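Clear bins for sink stuff, worth it or just more clutter?

Posted 9th February in Cleaning & Storage

We just moved to Stirnton and the new place has one tiny cabinet under the sink. Right now the sponges, brushes and dish soap are all piled in together and I have to dig every single time. I keep seeing people sort this stuff into clear plastic bins. Does it really help, and how do you decide what goes with what? I have 30 inches of table next to the sink I could use instead of the cabinet.

stirnton_newbie

Oh, do it! I switched in October and I love it so much more than I expected to. Three bins in a row at the back of the table, one for scrubbing tools, one for soap, one for sponges. Go by type and keep it simple. I tried sorting by room first (kitchen, bathroom, "other") and everything ended up in "other" within 5 days. 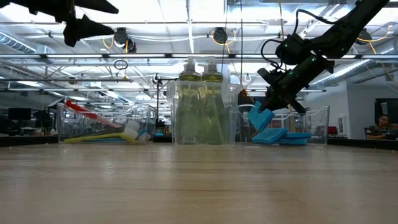
Get a taller bin for the soap, because pump bottles are top heavy and a low one lets them tip when you grab in a hurry. Two bottles side by side is plenty. Sponges can go in something with a lower rim so you can reach straight in, and lay them flat, you fit more that way. Long-handled brushes go in handle up, leaning on a corner, and any flat scrub pads can sit at the bottom next to them. And do go clear! I can see when I'm down to my last sponge from across the kitchen, which still makes me weirdly happy.

One thing, only put dry sponges in there. The one you're using needs air, so leave it on a rack or it'll smell. I rinse the bins out every 4 weeks or so with hot water and a drop of the soap.

mopandglory

we use old takeout tubs, works fine. dont buy anything

Guvotitz

Agree with the bins, but measure first. I bought a set at Ó Conaill and the tall one was too deep for my shelf, so back it went. If you're near Plelgate the hardware store there sells them singly, so you can mix heights. Have fun setting it up!

sudsy679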